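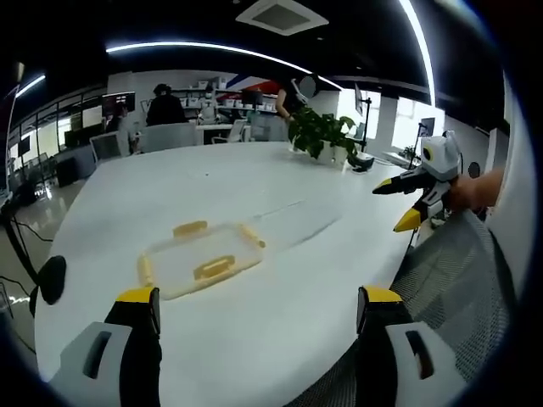 Photo: Heather Dunstan

Home | Fixtures | Match Reports | Away Days | Podcast | Contact

Open day at Kernholm: what we saw of the new training ground

Kernholm opened the doors of their new training ground to supporters in December, and I went along with Heather Dunstan. Neither of us supports them. We cover the whole league on this site, and a club that finished mid-table last season and then spent its money on a building was worth a morning of our time.

The ground is on the Lekley road, past the retail park. If you are coming by train, get the bus from outside the station, which stops by the gate. We drove and were sent to an overflow field which had been under water earlier in the week. Boots would have been a good idea.

Tickets were free but had to be booked, and there were 300 of them. They went in an afternoon. Visitors were split into groups and taken round by members of the coaching staff. Ours had Arif Navaratnam, the defensive coordinator, who has been at the club for two seasons. He talks quickly and doesn't mind being interrupted.

We started outside. There are two full-size pitches, one grass and one artificial. The artificial one is marked only for American football, so for the first time the team doesn't have to share lines with anybody. At the old place they trained on a school hockey pitch and the receivers had to work out which line was the sideline. The grass pitch was closed for the winter and we looked at it over a rope.

The sleds and tackling dummies live in a shed at the near end. Some of the younger visitors were allowed to hit a sled, and a boy of perhaps ten moved it a good yard with Navaratnam standing on the back. A queue formed after that and our group ran late for the rest of the morning.

Indoors, the weights room takes up most of the ground floor. It is sponsored by Gornico, whose name is on all four walls. The racks run down both sides with a strip of turf in the middle for sprints and sled pushes. I asked whether the linemen and the backs lift together, and they do, in mixed groups chosen by the strength coach. Last season they lifted by position, and Navaratnam thinks the change has helped the first-year players settle in.

The changing room has lockers by position group, with the offensive line nearest the showers. Players don't get names above their lockers until they have played in a league game. There were several blanks.

Upstairs is the meeting room, and this was the best part of the visit. We were given 20 minutes on how the staff prepare for an opponent. Navaratnam put up clips from the home defeat to Sultana and went through one third down from the second quarter, where both safeties followed the same receiver and left the tight end alone. He ran it back over and over. He said the call was his, that it came in late, and that the players should not have been blamed for it in the reports. Ours was one of those reports, so I will say here that we blamed the free safety.

Someone asked about the playbook. Kernholm carry 80 plays on offence into the season and cut that by more than half for any given week. The defence works from a shorter list, which we were not shown.

There was also a question about tickets. The average home crowd last year was 1139, up on the year before, and the club would like it to be higher before it thinks about a new stand. Prices stay the same for next season. The Sultana game moves to an evening kick-off, which won't please people who travel from the coast.

Lunch was soup and a roll in the canteen, paid for separately. The queue was long but it moved. We spoke to a couple who have had season tickets since the club played in the park, and they liked the building but missed the bar at the old clubhouse. There is no bar at Lekley and no plan for one.

We left at half past one, when the afternoon groups were arriving. The club hopes to hold another open day before pre-season, and bookings will go through its own website.

Recent posts

Sultana name new special teams coach
Why so many teams are going back to two tight ends
Away days: parking, food and where to stand
Flag football: the winter league table
Podcast: the play-off format, again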